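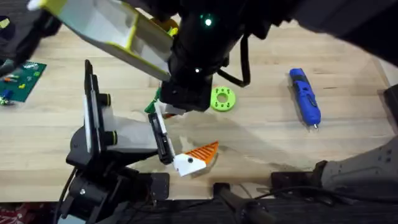

Refinishing a Light Wooden Tabletop with Hardwax Oil

Maintained by Ruxandra Onu. Last revised in February.

This procedure covers a full recoat of an indoor wooden work surface in a pale species. It does not cover outdoor furniture or tops with a polyurethane or lacquer film, which must be stripped first.

Identify the existing finish

Place a drop of water on the surface in an inconspicuous spot and check it after 10 minutes. If the wood has darkened, the old oil is worn out and the top can be sanded and recoated. If the water still stands in a bead, wipe it off and scrape the same spot lightly with a fingernail. A waxy residue indicates an oil or wax finish. A hard surface with no residue usually indicates a film.

Materials

Perkero hardwax oil, clear or natural white, 333 ml can
Sandpaper in 120, 150 and 180 grit
Stedulel white pads, two per coat
Lint-free cotton cloths
Vacuum with brush attachment
Metal container with a lid, for used cloths
Nitrile gloves

Clear oil gives pale wood a slight yellow cast. The natural white version contains a small amount of pigment that offsets this. Test both on the underside before choosing, and let the samples dry overnight.

Sanding

Start at 120 only if there are stains or scratches you can feel. Otherwise start at 150. Sand with the grain if working by hand, and keep the pressure even near the edges. On veneer, skip 120 entirely and do not use a power sander.
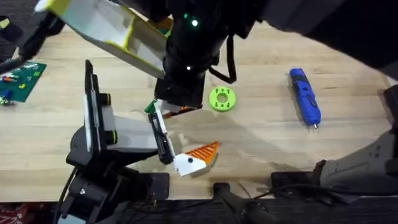 Light wooden tabletop with straight, pale grain.

Finish at 180. Going finer closes the surface and reduces the amount of oil the wood will take. Vacuum thoroughly, then wipe once with a barely damp cloth to raise the grain. Let the top dry for 40 minutes and knock down the raised fibers with used 180 paper. Vacuum again.

Applying the oil

Stir the can for two minutes. Do not shake it. The matting agent settles on the bottom and will leave glossy patches if it is not mixed in.

Pour a small pool and spread it with a white pad, working in sections the full length of the board. Keep a wet edge. Most first-coat problems come from too much product, and a thick coat stays tacky for days. When the whole surface is covered, switch to a clean pad and buff until the pad no longer drags.
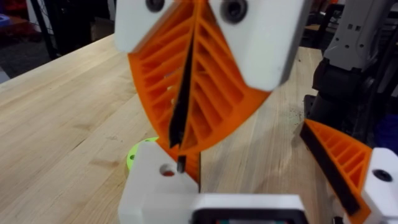

Check the surface from a low angle with a lamp at the far side. Dull spots have absorbed more oil and can be touched up immediately with what is left on the pad. Shiny spots are excess and need more buffing. Apply the second coat the next day, using half the quantity.

Drying and cure

Light use: after 24 hours
Water, cups, cleaning products: after seven days
Mats, trays or anything that traps air: after 14 days

Cloth and pad disposal

Cloths soaked with drying oils can self-heat and ignite. Soak them in water and seal them in the metal container, or lay them flat outdoors until stiff. Do not leave them folded or piled.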